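How Does a Robot Decide What to Pick Up?

Tip a box of toys onto the floor and grab one. Easy! Your eyes and brain did several jobs without you noticing. A robot arm needs a computer program to do those jobs, one at a time.

Step 1: Look
A camera takes a picture of the bin. To the computer, the picture is only a long list of numbers, one set for each tiny dot.

Step 2: Find the things
The program sorts the dots into groups. These dots belong to a box, those belong to the floor. Programmers call this perception. Shiny wrapping is hard, as it reflects light and confuses the program.

Step 3: Choose
Next the program, which at Furkudeck is called Clema, gives up to 800 possible grips a score. A grip near a wall gets a low score - the arm might bump it.

Step 4: Plan a path
The arm can't just dive in. Clema works out a safe path first, bending each joint a little at a time.

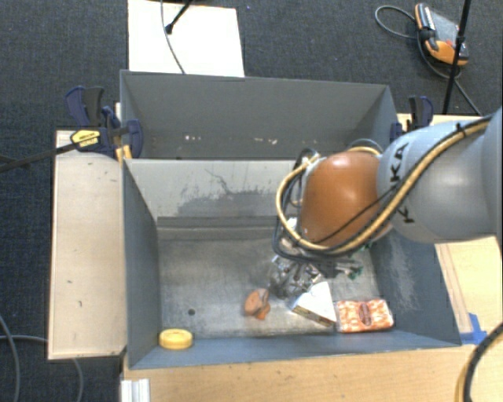
The robot's gripper hangs just above the objects in a metal bin.

Step 5: Check
Did it work? The program looks again. If the object is still there, it goes back to Step 1.

Kieran Fothergill writes the planning part of Clema. His first version took 14 seconds to choose a grip. "I could have made toast," he says. He is still working on it.

Word to know
Gripper: the part of a robot that holds things, like your hand.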